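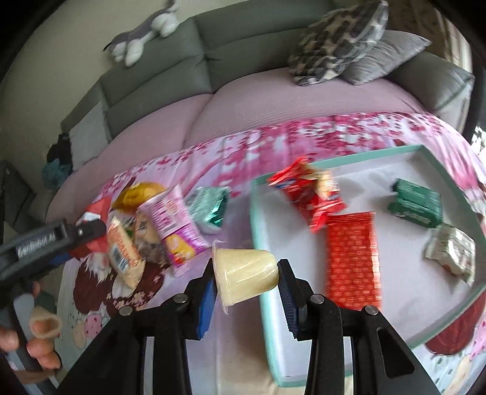 Any student who joined the Drostovis lab in its early days heard the same remark from Vastgate, that a robot learns a grasp from the hand that shows it, so the hand had better be good. We still begin our own course with that remark, and this chapter takes it seriously!

Chapter 3
Learning to Grasp from Handheld Demonstrations

A jelly cup is a wonderful teacher. It has a flat sealed rim on one side and a rounded bottom on the other, and a person holding a gripper has to choose where the two fingers will press. Rim and base? Across the sides? Each choice is a small piece of skill, and the method in this chapter is a way of recording such choices in ordinary homes, on beds and sofas, with snacks lying in a pile.

We follow the Grellton study, in which 12 people sorted packaged food into trays using handheld grippers. The policy trained on their recordings was then tested on 32 items it had never met. Its best results came on stiff cups and boxes. Crinkled foil bags gave it far more trouble, and we find those failures the most exciting part of the data.

Section 3.1 sets up the notation. Section 3.2 turns a recorded motion into a sequence of gripper poses and finger widths, and Section 3.3 trains the Barbieri model on those sequences. You will need the rotation matrices from Chapter 2, so keep them handy.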